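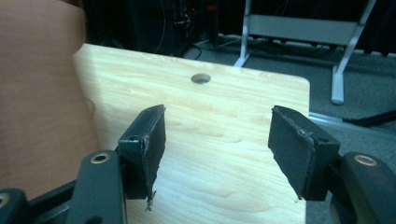
Prornville, April 4, 2019

Clodo board, pale finish

The Clodo is a plain wooden board for worktops, benches and shelves. It comes in one colour, a light blond, with a soft wavy grain that runs along the length. There is no printed pattern and no edging strip. People buy it for kitchens, sewing rooms, school craft rooms and shop counters, and a fair number end up as desks.

We have stocked it at Prornville for several years and it remains the board we cut most often. The other finishes in the Kistau range are darker and show dust more. The pale one hides crumbs and fine scratches fairly well, though it will show a coffee ring if you leave one overnight.

Sizes and price

Thickness: 25 mm
Width: 200 mm or 1084 mm
Length: cut to order
Price: 126 per full-width board, cutting included

The narrow width is meant for shelves and window ledges. The full width is for tables and benches. If you need something between the two we can cut down a full-width board, and you keep the offcut. Tell us when you order if you don't want it, as we can usually find a use for it here.

Please measure twice and write the sizes down as length first, then width. The grain follows the length. A board ordered the wrong way round will still fit the space, but the grain will run front to back, and we can't take it back once it has been cut.

Finish

Boards leave us sanded and with one coat of clear matt oil. That is enough for a shelf. A worktop or a table needs two more coats, which you put on yourself with a lint-free cloth. Leave each coat overnight. Any clear oil sold for indoor wood will do. Coloured oils take unevenly on a wood this pale, so try one on the offcut first.

Varnish can be used over the bare wood but not over our oil. If you plan to varnish, ask for the board untreated. The price is the same.

Fitting

Lay the board flat in the room where it will be used for two days before fixing it. Keep it off the floor on battens so that air can get to both sides. Boards stood on end against a wall tend to bow, and most of the complaints we get about bowing come from this.

Drill pilot holes for all screws. Leave a small gap at each end where the board meets a wall. For the 200 mm boards, brackets should be no further apart than the length of your forearm – closer if the shelf is for books or jars.

Cleaning and care

Wipe with a damp cloth and dry straight away. Washing-up liquid is fine in small amounts. Don't use scouring pads, bleach or anything gritty. Small marks come out with fine sandpaper, rubbed along the grain, followed by a dab of oil. Deep dents can sometimes be raised with a damp cloth and a warm iron, though we make no promises there.

Re-oil a table once a year and a kitchen worktop twice. Around a sink you may need to do it more often.

Delivery and collection

Cut boards are ready to collect from the Meléndez yard. Ring before you set off, as the saw is sometimes booked for larger jobs. Full-width boards do not fit in most small cars. Delivery is by van, to the kerb only, and someone has to be in to sign.

The yard is closed for the first half of August each year. Orders placed in that time are cut when we are back, in the order they came in.

Questions about sizes and cutting go to Damián Gallegos at the saw bench. For deliveries, invoices and trade accounts, ask for Montserrat Lozano in the office. Samples of the oiled and untreated board are kept at the counter and can be borrowed for a week.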